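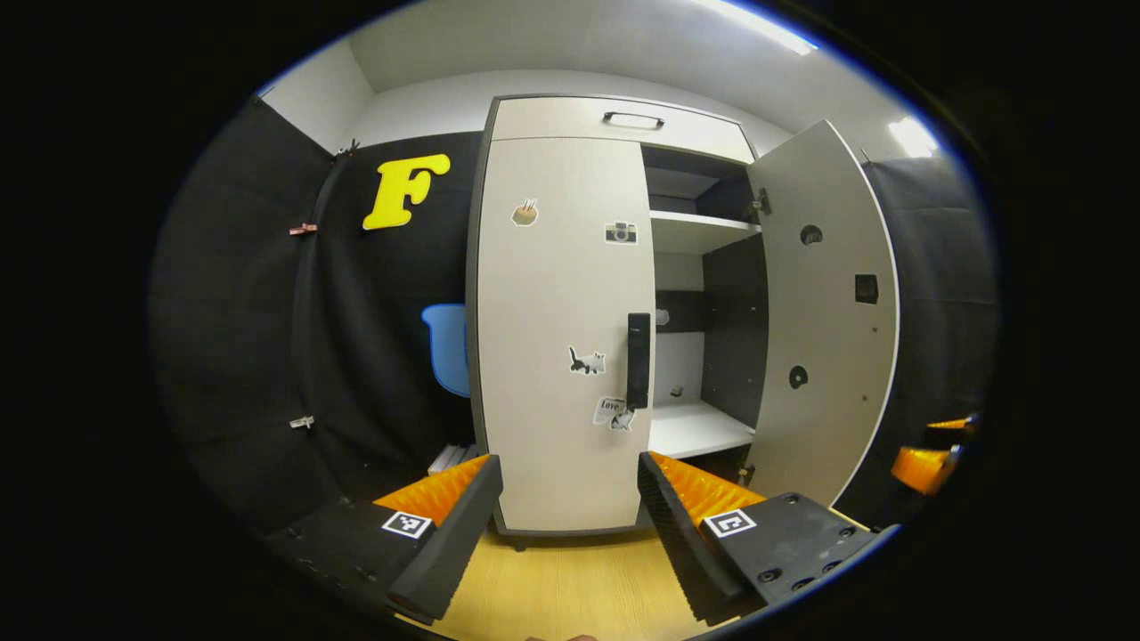

Charito Padilla

Štefánia Dvořáček's group at the Pondska laboratory wants a robot arm to open a cupboard door it has not met before. The arm takes no part in most of the work. A person holds a gripper by hand, walks up to the furniture and opens it, and a wide-angle camera on the tool records what the fingers do.

"We collect without the robot," Dvořáček said when we spoke on 04/04/2022. "A person is quicker, and a person recovers from a bad grasp without thinking. The cost is that you then have to work out where the hand was."

That step depends on the square black-and-white markers fixed to the fingers. The markers give the distance between the fingers in each image, and the path of the tool through the room is worked out separately, from the video and a motion sensor in the handle. The two are joined afterwards on a shared clock. Kamil Malý, who wrote the software for this, calls it Aler. He puts most of his effort into timing. "If the width of the grip is late compared with the position, the robot closes on air," he said. "You can't see the fault when you play the video back. You see it on the arm."

Doors are a harder case than picking up a cup, in Dvořáček's account, as the hinge decides the path. Once the fingers have hold of the handle, the hand has to follow an arc whose centre is somewhere out of reach. A small error in the radius turns into a sideways force on the handle. People correct for this by letting the wrist give. A stiff arm does not, and the group's first controller, called Bromex, pulled the handle straight out until the pads slipped.

The current version learns the position of the tool relative to where it was a moment ago, and never a position in the room. Dvořáček regards this as the main result. A recording made to the left of a cupboard can then be used with one made to the right, and no map of the room is needed.

The group recorded 371 openings and kept 300 for training. The rest were dropped when tracking was lost, usually with the camera so near a plain white panel that there was little left for it to follow.

"White furniture is poor for this," Dvořáček said. "A flat panel gives the tracker nothing to work with. Stickers help a good deal. So do small objects on the shelves and the inside of the doors, if they stay where they are during a recording."

I asked whether that made the task too easy. She accepted the point in part. The learned controller might come to rely on a sticker as a sign of where the handle is. Zohreh Akbari ran a check in December in which the stickers were moved between trials and the controller left unchanged. It failed in 13 trials that it would have been expected to pass, nearly all of them on approach. Once the handle was held, the opening itself was unaffected.

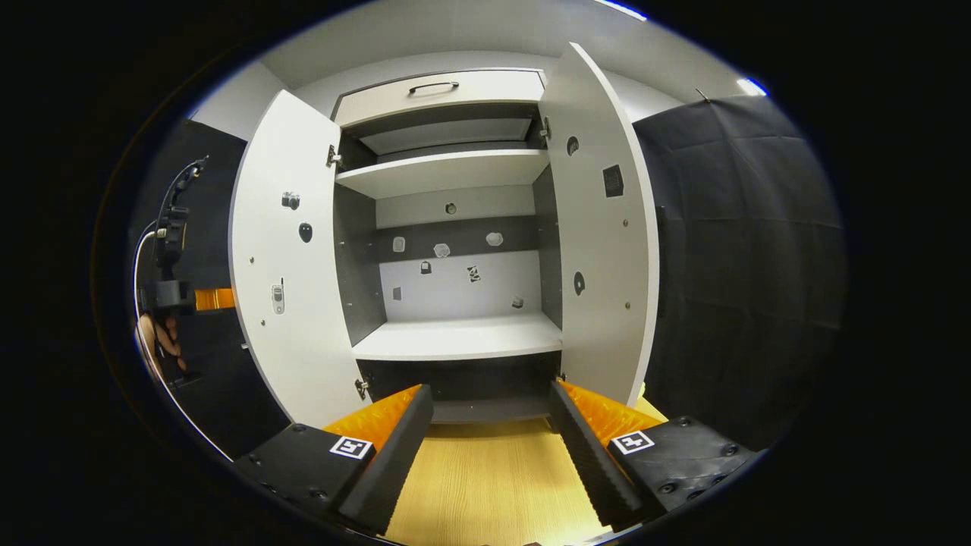
Two doors and the order of work

Opening both doors brings in a second difficulty. The tool has to let go, back away far enough to clear the first door and find the second handle, and by then the view is largely of the shelves. Akbari found that operators did this in different ways. Some drew back a long way and others slid across close to the front.

"The average of those two paths goes through the edge of the door," she said. The model now picks one whole path and keeps to it for a short stretch before looking again. She tried several lengths for that stretch and settled on five steps. Longer ones were smoother but reacted late when a door swung back.

The ribbed pads on the fingers have been changed more than once. Softer ones hold a bar handle well and hide small errors in angle, but they also bend under load, and the measured width no longer matches the real one. Malý corrects for this with a fixed offset. He would prefer a measured one.

Drawers are being recorded now, with the same tool and the same software. Dvořáček expects the straight pull to be simple and the release to cause trouble, as the fingers tend to catch behind the bar on the way out.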